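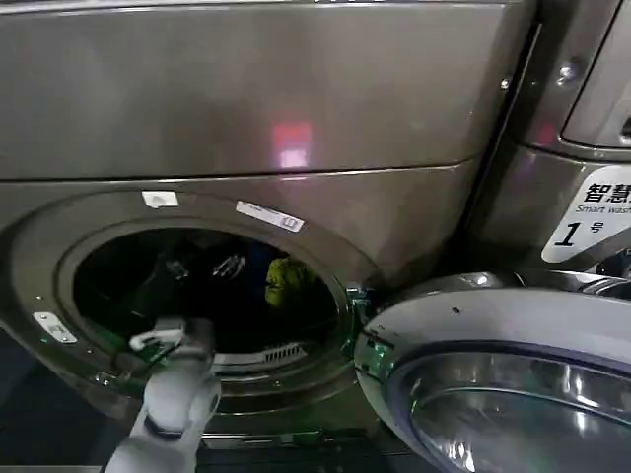 Is a shared workshop a sensible place to build a laundry arm?
It has been for us, mostly on account of the tools. None of us has a lathe at home, and the joint housings would have cost more to send out than the motors did.

The Letuvdale workshop has had the arm project on its books since December. Members named it Gindo after the second sketch, and the name stayed when the sketch was thrown out. The aim is modest: take clothes out of a front loader and put them in a basket, with a person standing by. Folding is not part of the plan.

Most of the past month went into the fingers. The first pair was printed too wide and kept meeting the drum rim before it met any cloth. The new pair is slimmer and has a slight inward bend at the tip. We tried three angles on the bench with an old pair of jeans and a bath towel. The towel was easy at every angle. The jeans slid out of two of them, and the third is the one we kept.

Dark clothing is the harder half of the problem. Against a dark drum, black and navy cloth gives the camera very little to work with, while anything yellow or lime green shows up right away. Zippers and metal trim give bright points that can pass for an edge. We have changed the exposure settings and would like to try a small lamp at the wrist next. If you have a dimmable one to lend, leave it on the project shelf with a note.

The door needs attention as well. The glass is curved and throws back streaks of light from whatever is nearby, and the depth readings there are poor. For now the software ignores the door area once the door is open, and the arm's path is planned to stay on the opening side.

The control code is Jidorine, which the electronics group wrote for the plotter and has since stretched to fit everything else. It runs the arm well enough at low speed. The elbow motor gets hot after 18 minutes of steady work, so sessions are short and we let it cool between them.

Money: the build has used 144 dollars of its 1,000 dollar allowance this quarter, mostly on bearings and filament. The shoulder bracket is being recut in thicker stock, and the offcuts are in the Perrin room for anyone who wants them. Please don't take the long piece with tape on it.

Open build night is Wednesday, 2025-03-19, from six. We need people who can solder, and people willing to label pictures of laundry, a slow job that can be done sitting down. Bring dark clothes you don't mind having pulled at. Socks are welcome, but keep the pairs pinned together.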